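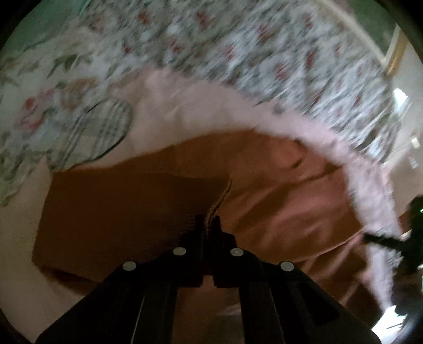

Fig. 1. A flat piece of brown corrugated cardboard.

Community Development and Public Engagement
Handout 4: Listening to residents before writing policy
Course convenor: Friederike Pfeiffer

Purpose of the session

Last time we looked at the legal duties placed on public bodies in respect of equality. This handout turns to the stage that comes before a policy is drafted, when an authority or a charity has to find out what people living in a place want and what stands in their way. Students should read it alongside the Cestilgate case papers, which will be used again in the assessed exercise.

1. Terms

Consultation is the act of asking people for their views on a proposal that already exists in some form. Engagement is wider and may begin before there is any proposal at all. Co-production means that residents share in the decisions and in the drafting. The three are often confused in official papers, and a body that promises the third and delivers the first will usually lose the trust of those who took part.

A further term, "seldom heard", is used in place of the older "hard to reach". The change matters in practice. The older wording placed the difficulty with the resident; the newer one asks what the organisation has failed to do. Students should use it in written work.

2. The Cestilgate case

Cestilgate is a district of older terraced housing with a large number of families who have arrived within one generation. The Portela Trust was asked to advise on a new anti-discrimination policy for housing services there. Its first step was a postal survey sent to 1000 households. Only 67 forms came back, and most of these were from owner-occupiers in the two streets nearest the station.

The survey had been issued in English only, ran to 15 pages, and asked for a reply within a fortnight. Rogério Mendonça, who led the second stage of the work, set the results aside and began again with small meetings held in places people already used – the school hall, the advice centre and the back room of a bakery. Each meeting had an interpreter where one was requested. Some 20 residents went on to form a standing panel, which met throughout the drafting period and was paid for its time.

The panel raised two matters that the survey had not mentioned. One was the practice of relying on children to interpret at repairs appointments. The other was the complaints form, which required a tenant to name the type of discrimination before the complaint could be registered. Both were dealt with in the final policy.

3. Payment and recognition

There is no settled view on payment. Agnes Strömberg argues in the set reading that unpaid panels favour those with spare time and secure incomes, and that travel and childcare should be met as a minimum. The Drurnard study takes the opposite position and holds that fees can weaken the independence of members. Students are expected to know both arguments. Note that a fee may affect a person's benefits, and that advice should be offered on this before anyone agrees to serve.

4. Reporting back

A report to residents should state what was heard, what will be done, and what will not be done and why. The last part is commonly left out. The Brovden report, in the course folder, is a fair model, although its summary is too long.

5. Preparation for the seminar

Read sections 2 and 5 of the Cestilgate papers. Write one side on whether the first survey should have been published, given the low return. Bring a copy to the seminar – it will be collected. Students who missed the April workshop should see Emerson Lopes for the notes on informed consent.

Last updated: 11 May 2023

Comments

Odair Leite: Is the Drurnard study the full version or the short one? The folder has both.

Friederike Pfeiffer: The short version is sufficient for the seminar. Please use the full version for the essay.

Reader: Section 3 was very useful, thank you. We pay travel only at my workplace and I had not thought about the effect on benefits.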